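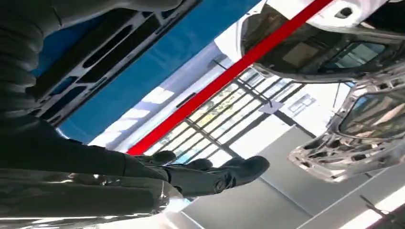 The body hall at the Praston works is the older of the two buildings on the site, and most visitors walk through it last. Car shells come in as bare metal at one end and leave for the paint building at the other. Daylight does a lot of the work in there. The big grid of window panes has dark bars between the cells, and on a bright day the glass goes a pale yellow-green behind the shells. Up close, the unpainted body sections are full of cutouts and holes, which most people never see once the trim is in. The window glass on the silver section is picking up blue-gray reflections.

This page goes with the October walk-through. It was meant to be a longer gallery, but the hall deserves most of the space, so the notes below stay with it. Captions and notes are by Maya Masri. Ziad Bataineh checked the shop terms and took out two that were wrong.

Bare metal
The silver you see on an unpainted shell is the sheet itself. Fingerprints show on it, and so does every scratch, so people in the hall wear gloves and keep their belt buckles covered. Once the shell is primed you lose the shine for good. Ziad prefers them bare. He says you can read a panel better before there is color on it, and he runs a flat hand along the edges the way his first supervisor taught him.

Holes and slots
A shell has far more holes than it seems to need. Some take bolts or clips, some let wiring through, and some are there so that the paint bath can drain. Small ones get a plug later. The older drawings for the Korau body listed every hole on a separate sheet, and the sheets were kept in a flat drawer by the stairs. The drawer is still there — it holds tape and marker pens now.

Color in the hall
With so much gray around, anything painted stands out from a long way off. The red bar is a good example, and so is the broad blue panel with its lighter gray borders. The white body panel next to the bare section gives a fair idea of how different the same kind of part looks with a finish on it. White hides small dents and silver does not.

The windows
The glass wall went in when the hall was extended, and it is washed twice a year from the outside. The lower rows get dusty again within a month. There was talk of replacing it with insulated sheeting, and the quote from MacDonald came in higher than expected, so the glass stayed. In winter the hall is cold until around 9 in the morning. In summer the far end gets too warm, and the roof vents are opened before the early shift.

Floor and noise
Visitors stay inside the painted walkway, which is 60 inches wide. Ear protection is handed out at the door and goes back in the bin on the way out. The loudest part is the middle of the hall. The quietest is by the parts racks, where Maya did most of her writing.

Numbers people ask for
The Korau line finished 1,909 shells last year. The hall has room for more than that, but the paint building sets the pace. A second line, for the Fluma van, is planned for the north side. It will need new foundations, and the racks along that wall will have to move first.

Visiting
Walk-throughs start at the side entrance and take a little over an hour. Closed shoes are required. Bags and loose scarves stay in the lockers. Please ask before taking photos, as parts of the hall are sometimes closed to cameras while a new model is being fitted up. Prints of the hall are for sale at the front desk, and the money goes to the apprentice tool fund, which stood at $4,000 at the last count.

Next gallery: the paint building, masking tables and drying room.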